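Speaker notes: Automation on the clearing floor at Redstead – what has changed for staff
Prepared for the staff and partner briefing, 26th April

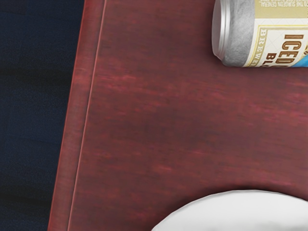 Will anyone lose their job when the clearing arms go live?
Current permanent staff keep their positions and their present hours. The number of casual shifts offered in the evening will fall, and we will speak to that later in this session.

Slide 2. Opening

Welcome those attending in person and those joining by link. Acknowledge the early start for the evening crew.

State the purpose plainly. This talk covers one part of the Redstead operation, the clearing and sorting of tables and trays after service, and what automation there means for the people who do that work now. Deliveries, the kitchen and the front counter are outside its scope. If asked about the kitchen, say that no proposal has been put forward.

Slide 3. The work as it stood

Clearing has always been treated as the simplest job in the building. It is also the job with the highest turnover and the most sore wrists. Staff at Redstead clear 3,566 items on an ordinary trading day. Drink cans, bowls, cups and cutlery come back in any position, and each one has to be picked up, sorted and sent to the right place.

Pause here. Several people in the room have done this work for years and may wish to comment. Allow it.

Slide 4. What is being brought in

The arms are supplied by Kesa. The software that decides what to pick up, and in what order, is called Deltov. It was trained largely in simulation before any arm was installed, so that mistakes could be made where there was nothing to break.

Points to cover:

A can lying on its side is harder for the system than a can standing up. It rolls, and the arm has to close on it from the correct direction.

Plain white crockery is harder than printed packaging. Expect questions from the dish room, who have already noticed this.

The arm sorts. It does not wipe tables, deal with spills or speak to customers.

Do not quote speeds from the supplier's brochure. Our own figure is 180 items an hour for each arm, measured on our own floor with our own crockery. An experienced person is faster than this over a short period. The arm keeps the same pace through the whole shift.

Slide 5. What changes for clearing staff

This is the longest section. Allow it the time.

The first change is physical. Reaching across wide tables and lifting full trays will be shared with the arms, and the injury reports that prompted this project relate mainly to those two movements.

The second change is in the kind of attention the job asks for. A person who used to clear will now look after a station with two arms. They will respond when an arm stops, remove items it has refused, and record the reason on the tablet. Staff in the trial told us that this was less tiring for the body and more tiring for the mind. One wrote that waiting for a stoppage was worse than being busy. We have taken that comment seriously, and no person will be assigned to a station for more than half a shift.

The third change is in who works beside whom. Clearing used to be done in pairs. A station needs one person. Staff have raised the loss of company more often than any other matter – more often than pay. The stations have been moved closer together as a result, so that people can talk. We do not claim this fully answers the concern.

Slide 6. Pay, classification and hours

Station work is classified one level above clearing. The higher rate applies from the first day of training, and it continues to apply if a person later returns to ordinary clearing duties.

Casual shifts: 194 evening shifts were offered last quarter. Fewer will be offered once both stations are running. Give this figure clearly and do not soften it. Casual staff will be offered training before any outside hiring takes place.

Slide 7. Monitoring

The cameras on the arms face the work surface. Stoppage records are kept by station and are not matched to individual names. They will not be used in performance reviews. This is set out in writing in the Papadopoulos agreement, and copies are on the table by the door.

If asked whether the agreement can be changed, the answer is that it can, with notice and with a staff vote.

Slide 8. Training and dates

Training runs in small groups, during paid hours. The practice set holds 600 clearing tasks, and new station staff work through a portion of it on screen before they stand beside a moving arm. Everyone learns the stop button first.

The second station opens in June. Until then, the far side of the floor will be cleared by hand as usual.

Slide 9. Questions

Take questions from the evening crew first.

Where an answer is not known, say so, write the question on the board and give a date for the reply. Written questions may also be left in the box in the break room, with or without a name. Replies will be posted beside the roster.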